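From the Arau Street Pet Library: House Rules for Your Borrowed Cat

July is when half the building goes away and the other half ends up with somebody's cat. We've had enough confusion at the mailboxes over the years that Zineb Belkadi and I sat down and wrote out some terms. They are printed on the back of the sign-up sheet and given in full here, with remarks. By taking the key, you accept them. The cat accepts nothing, and has never been asked to sign.

1. Definitions

"The Cat" means the cat. "The Host" means you. "The Owner" means the person currently at a lake, texting you. Where the Owner has left written instructions and the Cat disagrees with them, the instructions are what you follow and the Cat's view is what you hear, starting at 5 a.m.

2. Food

2.1 The Cat is fed what the Owner left, in the amount the Owner wrote down. If the Owner wrote "a scoop" and left no scoop, text the Owner. Do not use a soup ladle. Csaba Kocsis used a soup ladle, and when Mohmand went home he had to be introduced to the cat door again from the beginning.

2.2 The Cat will claim not to have been fed. The Cat will make this claim to you, to your spouse, and to the man who came to look at the dishwasher. Please put a note on the refrigerator saying who fed whom and when, and teach everybody in the household to read it before giving in.

2.3 Treats are limited to 3 a day. Chicken that falls on the floor counts as a treat. Chicken that falls on the floor on purpose counts as two.

2.4 Fresh water every morning, in the bowl. The Cat may prefer your glass. You can have your glass back, technically, but I'd get another one.

3. Windows

Every cat on the list is an indoor cat for the length of the stay, even if it goes out at home. Keep windows closed unless there's a screen you'd trust with your wallet. Tie up any blind cords, well above cat height, and remember that cat height includes whatever the Cat can climb onto first. The Cat is entitled to a window to look out of, preferably one with pigeons. If you only have a view of the parking lot, that will do. Soltier spent most of last summer watching Renato Ulloa try to parallel park and seemed to get a lot out of it.

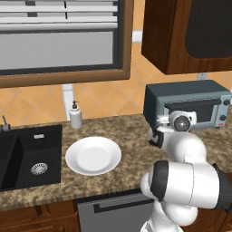
4. Counters

4.1 The Cat is not allowed on the kitchen counter.

4.2 The Cat will be on the kitchen counter. Wipe it down before you make a sandwich, move the knives, and don't leave a burner on and walk off to answer the phone.

4.3 Lilies are banned outright, in vases, in pots, and in bouquets from people who are sorry. They're poisonous to cats, pollen and all, and this is the one rule in the document I will not be cute about. If you think a cat has been anywhere near one, call the vet right then and the Owner second.

5. Sleeping arrangements

The Host gets the bed. This clause was Zineb's idea and she has asked me to leave it in. In practice the Host gets a strip down the left side, and may not move their feet between midnight and breakfast. Closing the bedroom door is permitted under these rules. Let me know how it goes.

6. Litter

Scooped every day. Bag it, tie it, and take it down to the dumpster. It doesn't go in the recycling, and it doesn't go in the hall "for a minute." You know which floor you are.

7. Visitors

7.1 Children may meet the Cat sitting down, one at a time, and may pet it for as long as it stays. When it leaves, the meeting is over.

7.2 No dogs. Taha Kabbaj has argued that Akbridge is "basically a cat." Akbridge weighs more than my nephew. The rule stands.

8. Damage

Small breakages are between you and the Owner, and you should agree on this before the suitcase goes down the stairs. We suggest putting away anything you love and anything with fringe. Vet bills belong to the Owner, who must leave a phone number, a card on file with the vet, and the name of a second person who can say yes if they're out of signal range.

9. Return of the Cat

The Cat goes back in the same carrier it came in. Leave the carrier open on the floor for a day or 2 beforehand with a towel inside. Hosts who bring it out of the closet at the last second will find that the Cat is now part of the closet.

We have 13 cats on the list for this summer and still need hosts for 3 of them, including Mohmand, who is lovely and is on a diet. If you can take one, put your name on the sheet by the mailboxes or tell Nawal Erraji, who has the spare keys and is usually in after 6 p.m. Owners, please write your instructions so that a stranger could follow them, and include a scoop.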